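Build the Room Before You Buy the Arm

11 Jan 2026

Most people who build a robot at home start with the hardware. I think that is the wrong order, and I say so as someone who did it that way the first time. 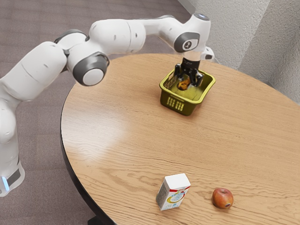
Our shop, Ollosari, is a shared space with 12 members and one good bench. In September we voted on whether to spend $3,399 on a used arm. I voted no. I wanted us to spend the winter in simulation first, on a desktop computer we already had, and buy the arm when we had a program worth running on it. The vote went my way by a small margin and a few people are still annoyed.

Their argument is a fair one. A simulator does not teach you how a cable snags or how a bolt works loose. Contact is the weak part of every physics engine I have tried. An apple that sits still on a simulated table may roll on yours, and a basket that never moves when you bump it will move at home. If you join a workshop because you like tools, sitting at a monitor for four months feels like homework.

But look at what goes wrong on a first build. With my old arm, a kit from Vandon, I burned out 2 servos in a month. Both times the cause was in my code. I had told the arm to go somewhere it could not go, and it tried. A simulator would have shown me the same mistake in a few seconds and charged me nothing for it.

The other reason is repetition. Our task is simple: pick small things up off a round table and put them in a basket. We ran 1,000 tries over one weekend with the objects moved each time. On a real bench somebody has to reset the table after every try, and people quit long before they have enough runs to learn anything. We found that our approach angle was bad near the basket rim. I doubt we would have seen the pattern in thirty tries.

I would add one condition. Model your own space, with your own table height and the real distance from the base to the edge. A member who works at Nedex lent us a tape and a laser level, and we spent an evening measuring. Generic scenes give you generic results — you end up fixing problems you don't have.

We are still going to buy the arm. The Eder we were looking at in the fall has sold, so we are watching the listings again. The gripper fingers will need work whatever we get, and I expect the first week on the bench to be slow. The money is set aside and the bolt pattern is already marked on the floor stand.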